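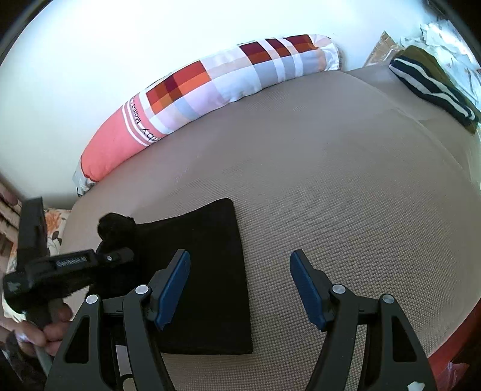 Section 3. Setting up your Diven chess clock for a first game

Welcome, and thank you for choosing the Diven! If you have only ever used an old wind-up clock, please don't worry. Most people at the Mastcombe club had theirs going before the kettle boiled, and once you have set a clock a couple of times your fingers will remember the way on their own.

1. Slide the switch on the underside to ON. Both displays light up and show the last setting used (a brand-new clock shows option 1).

2. Press the plus or minus button until you reach the option you want. There are 9 ready-made ones, printed on the base, and option 4 is the one most clubs like for an evening game.

3. Hold the center button for 3 seconds. The left display starts to flash, and you can now change the hours, then the minutes, then the bonus time per move. Press the center button once to go on to the next figure.

4. Do the same for the right display. You can give the two players different times if you like - a lovely way to even things up between a parent and a child.

5. Set the lever so that it is down on the side of the player with the black pieces, then press START. White's time begins to run.

Note: The clock remembers up to 70 of your own settings, under the numbers that follow the ready-made ones. To save one, hold START and plus together until you hear two short beeps.

Note: If you also own the older Heitmann model, its cable fits this clock, but its settings can't be copied over and will have to be typed in again.

Caution: Don't switch the clock off to pause a game, as the remaining times will be lost. Press the center button once to pause and once more to carry on.

Caution: When the battery sign appears you have about two evenings of play left. Please change both batteries at the same time, and see Section 4 for how to open the cover.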